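Ticket 1309: Label printer drops off network after sleep
Opened 26 Jul 2018 by Florencio Zabala, Hanrahan office 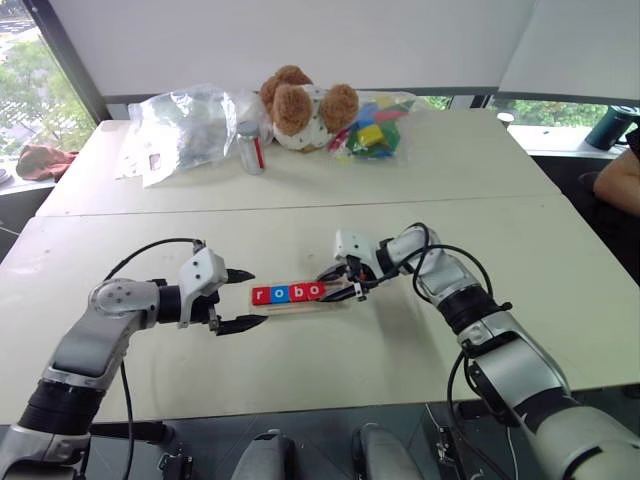
Printer goes offline after 60 minutes idle. Jobs from Jesta sit in the queue and come out only after a power cycle. Two other PCs show the same thing.

Tried so far:
Replaced network cable. No change.
Moved to another switch port. No change.
Reinstalled driver. No change.

Update: router lease time was set to 60 minutes in February. Printer came back with a new address each time. Gave it a fixed one ending in 80 and pointed the queue to it.

Status: waiting on user to confirm.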